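Living > Home Desk > Features

The Pleasure of a Cup for Your Pens

Friday, January 5, 2018
By Tsehay Gebru

I spent the last week of December cleaning off my desk, and I have not been this happy with a piece of furniture since I bought it. Eleven months of mail went into a bag. The dead batteries went, and so did the calendar from the dentist. What I was left with was a bare top, a lamp and a great heap of pens, and the heap is what I want to talk about!

My guide through all this was Sizwe Mahlangu, who has run the stationery counter at Schmieder in Tollstead long enough to have sold me my first fountain pen. I went to him ready to buy something grand. I had my eye on the Clavon desk tray (walnut, little compartments, a slot for stamps) and was prepared to pay the $80. He talked me out of it in the time it took to ring up the customer ahead of me.

"Put a cup on it," he said. "Live with the cup for a month. Then come back and tell me you need compartments."

So, the cup. The plain black mesh kind has been sitting in offices for as long as I've been going into them, and I had stopped seeing it. Look again! It has a good solid rim and walls you can half see through, and it goes with every desk I have ever owned.

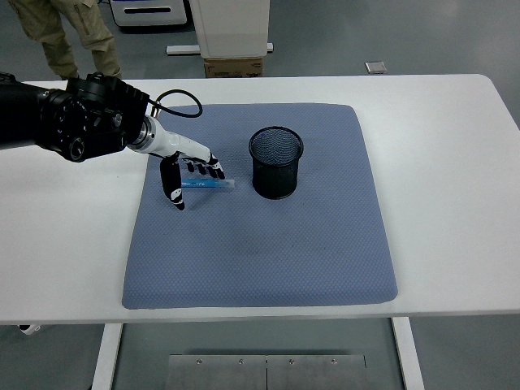

A mesh pen holder on a padded mat, ready for filling.

I love the look of one with nothing in it yet. You get to decide who lives there. Mahlangu's rule is that every pen has to write a full line on scrap paper before it goes in, and I can report that this is a wonderful way to spend an evening. I put on the radio, pulled up a stool and scribbled. Out went the hotel ballpoints. Out went a green gel pen I had been fond of in college (it gave me one faint loop and quit). Four highlighters made it, which surprised me, and a Brutico pencil I had thought was lost for good turned up at the bottom of the heap with its eraser still soft.

Then there's what goes under the cup. I used to think desk mats were for people with much nicer desks than mine, but a soft mat on a hard white table changes the whole feel of the place. A pen set down on it makes hardly any noise. Your wrists are happier. And a blue-gray one, with that small diamond pattern, makes even a cheap marker look as if somebody picked it out with care.

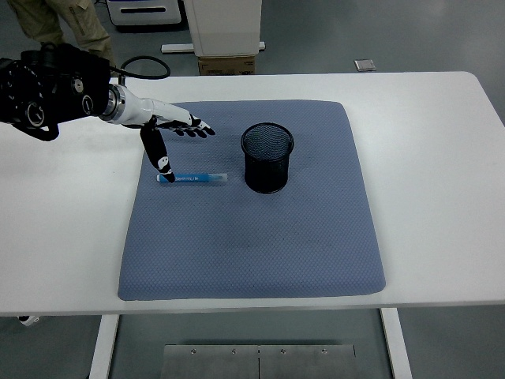 Blue marker, black mesh, blue-gray mat: a desk palette we'd happily copy.

Markers, by the way, are where Mahlangu and I part company. He keeps his lying flat in a drawer, all facing the same way. I want mine standing up where I can grab one in the middle of a phone call. We went back and forth on this for most of his lunch break, and he did show me the drawer, and it is a beautiful drawer. I'm still standing mine up.

He is right about the position of the cup, though. Mine had always been at the far left, behind the lamp, and I'm right-handed, so I'd been reaching across my own coffee for years. He likes it toward the middle and well back, with clear space in front for whatever you're working on. I moved it on New Year's Day and wrote my thank-you notes without knocking anything over.

The walnut tray is still in the window at Schmieder. I walked past it on Wednesday and slowed down a little, then went in and bought stamps.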